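5 Preparing the Floor and Applying Stokier Two-Part Coating

5.1 Before you start

Stokier is a two-part matte floor coating for interior concrete. It is supplied as a base (Part A) and a hardener (Part B). Read this section through before opening either can. Once the parts are combined, the pot life is short and the mix cannot be stored.

The slab must be fully cured and free of rising damp. Do not apply Stokier over wax, curing compound, or loose paint. If the slab was previously sealed with Avness Primer, see Section 7 for the sanding procedure.

CAUTION: Part B irritates skin and eyes. Wear gloves and safety glasses. Keep a window or door open during mixing and application. Turn off pilot lights in adjoining rooms.

5.2 Surface preparation

1. Remove all furniture, mats, and door thresholds from the work area.
2. Scrape off plaster, adhesive, and paint drips.
3. Wash the slab with Fustbridge Degreaser, diluted as shown on its label. Rinse with clean water.
4. Sand glossy patches until the surface has an even, dull look.
5. Vacuum the floor, including the joint between slab and wall. Do not sweep. Sweeping lifts dust that settles again during coating.
6. Fill cracks with patching compound and let it set hard before sanding it flush.
7. Mask baseboards and floor drains.

NOTE: Sprinkle a few drops of water on the slab. If they bead up, a sealer or grease is still present. Repeat steps 3 to 5, then test again.

5.3 Mixing

1. Stir Part A until no pigment remains on the bottom of the can.
2. Pour Part B into Part A. Always combine full cans.
3. Mix for 4 minutes with a paddle at low speed. Scrape the sides and mix again until the color is uniform.
4. Transfer the mix to a clean tray.

Do not thin the mix with water or solvent. Thinning affects both color and hardness.

5.4 Application

Plan the route so that the last strip ends at the exit. Cut in along the walls with a brush, then roll the open floor in overlapping strips, keeping a wet edge. The Vik short-nap roller cover is suitable for all matte shades.

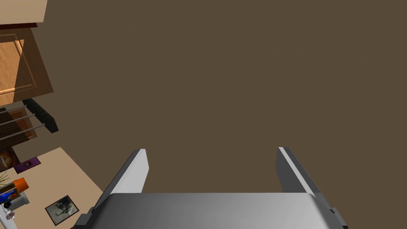 Figure 5-1. Matte finish, dark brown (rendering).

Apply 2 coats. Roll the second coat at right angles to the first. Leave the first coat until it is dry to the touch and no longer marks under light thumb pressure. If it has been left longer than overnight, scuff it lightly and vacuum before recoating.

CAUTION: Do not go back over an area that has begun to set. Roller marks in a matte finish cannot be buffed out. Let the coat harden, sand the area, and recoat the full strip.

5.5 Cleanup and return to service

1. Pull masking tape while the final coat is still soft.
2. Clean tools at once with the solvent named on the Part B label.
3. Leave unused mix in an open metal container outdoors until hard, then dispose of it under local rules.
4. Keep the floor free of heavy loads until the coating has cured. See Table 114 for cure times by room temperature.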